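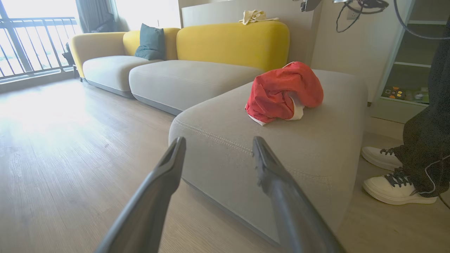
Figure 2. Seating corner of the Plondel living room. The sofa is made of separate sections in light grey, with backrests in mustard yellow. A red-orange cloth item lies on the front section.

3.2 Soft items and the place where they rest

In the second part of the study we looked at the soft items that stay in a living room between one tidying and the next. By soft items we mean clothing, blankets, towels and loose pillows. These items have no fixed shape, and for this reason the written tidying plans of the households often did not say where they belong. We collected 219 entries for such items in the three homes, which we call Plondel, Lenex and Besson after the names of the buildings.

For each entry we noted the surface, the condition of the item and whether the item belonged to the room. The condition had only two values, arranged and not arranged. A pillow that stands upright against a backrest was counted as arranged, like the teal one in Figure 2. A cloth that lies in a heap was counted as not arranged, and the red-orange item in the same figure received this value. The small cream-colored cloth on the ledge behind the tall backrest was more difficult. It hangs over the edge, and a cloth may be put in this way on purpose. Our 2 coders gave different answers at first, and they agreed on "not arranged" after they read the rule again.

The form of the sofa had an influence on the entries. In Lenex, where the sofa is a single piece with high arms, clothing was mostly entered for the arms. In Plondel the section without a backrest received more entries than any other surface of the room. It is wide and flat, and a person can reach it without walking around the furniture. The members of the household told us in the interviews that they did not think of this section as a seat. They used the word "table" for it, although no one ate there.

We also asked how long an item may stay before somebody moves it. In Besson the answer was always "until the evening." In Plondel the answers were up to 3 days, and they depended on the item more than on the person. Blankets were allowed to stay, but clothing was expected to leave the room.

The entries were written with the Zallus room form, which has one line per surface. We added one line for ledges and the tops of partitions, as the original form does not include them. The results for hard items are given in Section 3.3.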